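Folding laundry

Folding is the step of laundry work in which clean, dry items are laid flat and reduced to a compact shape for storage. It is usually done on a table, bed or other flat surface.

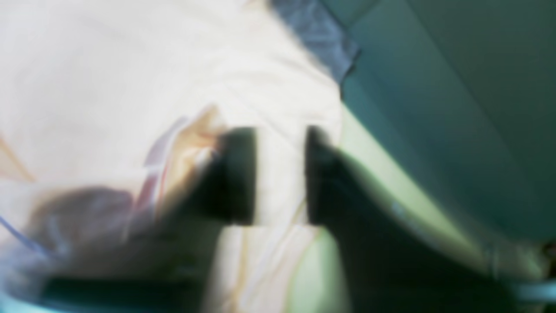 Rumpled white cloth with soft diagonal folds

Sheets and other large pieces are often folded first to clear the surface. Creases are smoothed by hand from the middle outward.

T-shirts are commonly folded into a square or rectangle – one side is turned in to make a straight edge, then the other, and the hem is brought up toward the neckline. Printed shirts may be folded with the lettering inside. 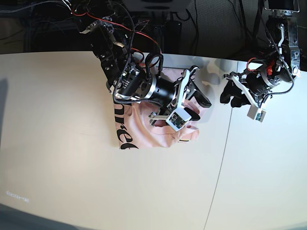 Ostrowski

A pink T-shirt partway through folding has one straight edge, with the lower corner still loose. Small dark items are generally kept apart from light ones and folded last.

See also: Ironing; Linen closet

Last edited 19/07/2026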